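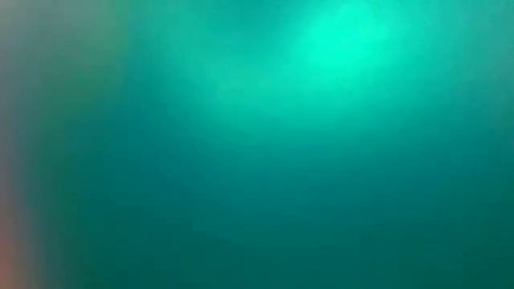 Kann man eine Garnfärberei als Privatperson besichtigen?

Bei Hegyi geht das einmal im Jahr, am offenen Tag im August. Man muss sich vorher für eine Führung eintragen, der Eintritt kostet nichts, und geschlossene Schuhe sind Pflicht.

Ich wollte da seit Ewigkeiten hin! Wer hier schon länger mitliest, weiß, dass ich mindestens die Hälfte meiner Pullover aus Hegyi-Garn gestrickt habe, und zwar fast alle in irgendeinem Ton zwischen Tannengrün und Türkis. Meine Schwester nennt das meine Teichphase, die dauert jetzt schon ein paar Jahre. Als Rania Chamoun mir geschrieben hat, dass bei der Führung um halb elf noch zwei Plätze frei sind, habe ich sofort zugesagt und erst danach geguckt, wie man da ohne Auto hinkommt. (Regionalbahn, dann Bus, dann ein ziemlich langes Stück an der Landstraße entlang. Nehmt euch was zu trinken mit.)

Los ging es im Hof, wo wir Besucherkittel bekommen haben, meiner reichte bis zu den Knöcheln. Durch die Führung hat uns Rasha Geagea mitgenommen, sie leitet die Farbküche und redet schnell und viel und hatte auf wirklich alles eine Antwort. Ich habe versucht mitzuschreiben und kann jetzt etwa ein Drittel davon nicht mehr lesen.

Zuerst kommt die Rohware. Die Stränge hängen da naturweiß auf langen Stangen und riechen noch ordentlich nach Schaf, jedenfalls die Wolle. Bevor überhaupt Farbe ins Spiel kommt, wird alles gewaschen, sonst bleibt Fett in der Faser und man bekommt Flecken. Das kenne ich vom Färben in meiner eigenen Küche, da habe ich mir diesen Schritt genau einmal gespart.

Dann die Farbkübel. Der größte fasst 2000 Liter, und das ist eine Menge, die man sich erst vorstellen kann, wenn man davorsteht und über den Rand guckt. Für Wolle wird das Bad auf 80 Grad gebracht, ganz langsam, weil die Faser sonst filzt. Es ist warm in der Halle, feucht, laut, und nach zehn Minuten klebte mir der Kittel am Rücken. Trotzdem hätte ich da noch stundenlang stehen können. Rania musste mich am Ärmel weiterziehen.

Mein liebster Raum war aber die Farbküche selbst, die kleiner ist, als ich dachte. Regale bis unter die Decke, Dosen mit Pulver, eine Feinwaage, kleine Musterstränge an Haken. Über 300 Farbtöne gibt es im festen Programm, jeder mit Rezeptkarte, und ein Teil dieser Karten ist noch mit der Hand geschrieben! Wir durften welche in die Hand nehmen. Nummer 545 ist Namiron, also genau das Blaugrün, aus dem meine dicke Jacke vom vorletzten Winter ist, und ich habe mich sehr zusammennehmen müssen, um das Rezept nicht abzuschreiben. Drei Farbstoffe stecken drin, so viel darf ich verraten, und einer davon ist ein Gelb, auf das ich nie gekommen wäre.

Was mich beschäftigt hat, ist die Sache mit dem Licht. Frau Geagea hat denselben Strang erst unter die Deckenlampe gehalten, dann unter eine Tageslichtlampe und dann ans Fenster, und ich hätte geschworen, dass das drei verschiedene Partien sind. Unter der Lampe eher Grün mit einem Graustich, am Fenster auf einmal richtig leuchtend. Petroltöne seien da besonders zickig, meinte sie, bei Rot habe man viel weniger Ärger. Seitdem laufe ich mit meinen Knäueln durch die Wohnung und halte sie an jede Scheibe.

Gefragt habe ich natürlich auch nach den Partienummern. Jede Strickerin kennt das Drama, wenn das letzte Knäuel aus einer anderen Partie stammt. Antwort: Das Wasser spielt mit hinein, die Wolle selbst, die Jahreszeit sogar, und irgendwann entscheidet eben ein Mensch mit geübten Augen, ob der Ton noch passt. Was nicht passt, wird dunkler überfärbt und landet oft im Marineblau. Mein marineblauer Schal sieht mich seither ein bisschen anders an.

Nach der Färberei ging es noch an der Trocknung vorbei (Türen auf, Hitze, Türen zu) und in die Wickelei, wo aus den Strängen Knäuel werden und die Banderole draufkommt. Da läuft viel über eine Anlage von Drunex, und ein Herr aus unserer Gruppe, gelernter Maschinenschlosser, wollte alles über die Lager wissen. Ich habe in der Zeit die Kiste mit den Reststücken durchwühlt. Es gab auch einen Tisch zum Selberfärben für die Kinder, mit Gläsern, Baumwolltüchern und sehr vielen bunten Fingern. Ein Mädchen hatte ihr Tuch komplett türkis gemacht und war damit hochzufrieden, was ich gut verstehen konnte.

Kleine Kritik muss sein: Die Gruppe war zu groß für die Farbküche, hinten hat man kaum etwas verstanden, und für die Halle hätte ich mir fünf Minuten mehr gewünscht. Außerdem nimmt der Werksverkauf nur Bargeld, das stand nirgends. Rania hat mir etwas geliehen.

Danach saßen wir noch lange im Grillo an der Bushaltestelle, mit Kaffee und Pflaumenkuchen, und haben unsere Beute auf dem Tisch ausgebreitet. Bei mir waren es vier Stränge Sockengarn, ein großer Beutel zweite Wahl und, ihr ahnt es, Namiron für eine Mütze passend zur Jacke. Die Anmeldung fürs nächste Jahr wird über den Newsletter der Färberei verschickt. Angeschlagen habe ich die Mütze noch im Zug, mit Nadelstärke vier, und das Bündchen ist inzwischen fertig.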